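Landus Bench Gallery: Trays and Small Devices

Updated October. Page 3 of 6.

The gallery covers the shared work tables at Landus and the trays used on them. Entries are grouped by table, then by tray type. Notes are kept short. Measurements and part lists are on the Tundard pages.

Trays

The Tundard pattern is the default for anything that fits in one hand. One device per tray. Labels go on the underside, so a tray can be set down in either direction without hiding the label. Older Zurnton trays are still accepted but are no longer ordered.

Tray limit is 2 per table during handling. Stock on the shelf is capped at 100, and surplus goes back to the Âu storeroom.

Table surfaces

White tops were chosen for contrast with dark parts. They mark easily. Specks and scuffs are left alone unless they catch on a cloth. Cracks are logged by table and checked again every 6 months. Filler is used only where an edge has lifted.

White table, two black trays
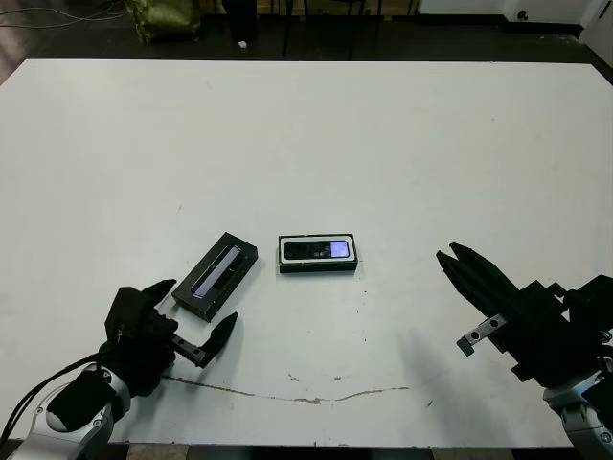
Trays do not need to be parallel to each other or to the table edge. Spacing matters more: leave enough room to lift one without touching its neighbor. Devices with a screen are placed face up, and the screen may be left on. Glossy faces pick up reflections from overhead lights, so read them from the side.

Cleaning

Dry cloth for the trays, damp cloth for the table. No solvent on either. Remove the device first and wipe the inside corners of the tray last.

Next page: shelf storage and lids.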